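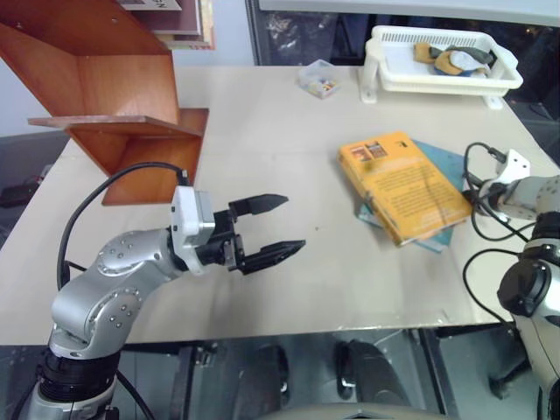 Re: [cell-care] Weekly checks on a two-arm table cell

From: Peninah Athumani
Date: 8 Nov 2022

Hello Poulain team and all,

Thank you for the questions. I answer between your lines. I look after one cell in the Bromby lab, two arms facing one table, so please take my answers for this kind of setup only.

> We inherited a cell with two arms and parallel grippers, and there
> is no maintenance book with it. What do you check before the first
> run of the week, and in which order?

I start with the power off and the arms supported. First I look at the cables. On our arms the cable leaves the wrist module and goes back outside the arm in a big free loop. The loop must be big enough for the elbow to bend fully, but it must not catch on the furniture. We have a shelf standing on the left part of the table, and a loop which is fine on an empty table can hook under the shelf board when the arm goes back. Last February I lost one connector in this way. Now I move each arm slowly by hand through its whole range and I watch only the cable, not the gripper. I do it again whenever the shelf was moved, even by a little.

After the cables I check the ring of bolts at the elbow. I put a paint line over each bolt head at my own bench before mounting, and a broken line means the arm goes out of service until it is tightened with the torque key. Please do not tighten by feeling.

> How do you know when the finger pads should be changed? Ours still
> look OK but thin objects slip.

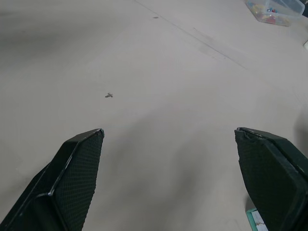
For the pads I do not trust the eye alone. The mesh pattern can look good and still be full of fine dust from paper and cloth. I wipe it along the finger with a cloth and a little alcohol, wait until it is dry, and then do a pull test with a strip of card. The gripper closes at its low force setting and I pull the card straight out. If it slides three times in a row after cleaning, I change both pads. Never change one only, otherwise the grip is not even and the object turns when it is lifted.

Our cell counter showed 3,217 closings at the last change. You should not take it as a rule. We handle many books, and the cover edges are hard on the pads.

Look also at the finger tips from the side of the wrist camera. One of our tips has a worn corner with a small notch in it. I let it stay, the pad under it is whole and the two tips still come to the same height. If the notch reaches the pad, I will order a new finger from Ekix.

One more thing about this camera view: small crumbs on the table. A crumb the size of a grain can be taken for an object by the detection, and then the arm goes down for it. I wipe the table before calibration and again after it.

> Do you recalibrate the two arms every time, or only after a repair?

After every repair, and after any change of cable at the wrist. In a normal week I do only the short check. Both grippers are opened and brought to low positions above the table, one from each side, and I compare the height of the lower finger to the table with a feeler block.

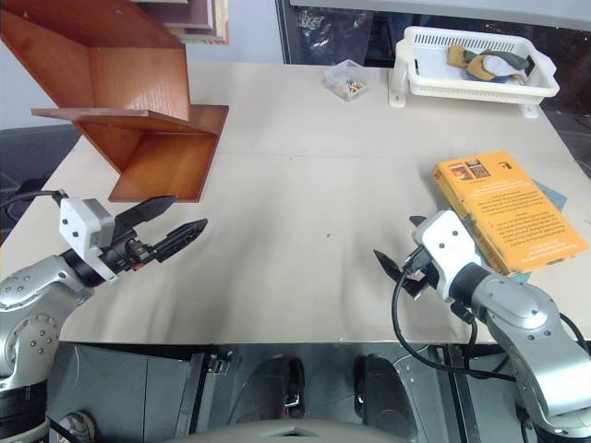
The two arms should give the same reading at the same commanded height. When they differ, I first look for something simple, such as a base screw or a module which is not fully seated on its bracket. Only then I start the long calibration in Nitar. It takes me most of one afternoon, and I prefer not to do it for a loose screw.

For the short check I leave the usual objects on the table, the books and the small plastic box and the basket at the back. Some colleagues clear everything away. I find it better to check the arms with the obstacles they will really meet, but the speed is limited to 200 mm/s and one person stays at the stop button.

> Last one, do you keep spare cables on the shelf?

Two for the wrist and one for the base. Coil them wide, no tighter than 300 mm, and do not hang them on a nail. Mine are in a flat drawer with the date of the purchase on a label.

If your wrist connector is the older type with the metal latch, please write me the number printed on it before you order. I have the drawing for this one and can send it on Thursday.

With kind regards,
Peninah Athumani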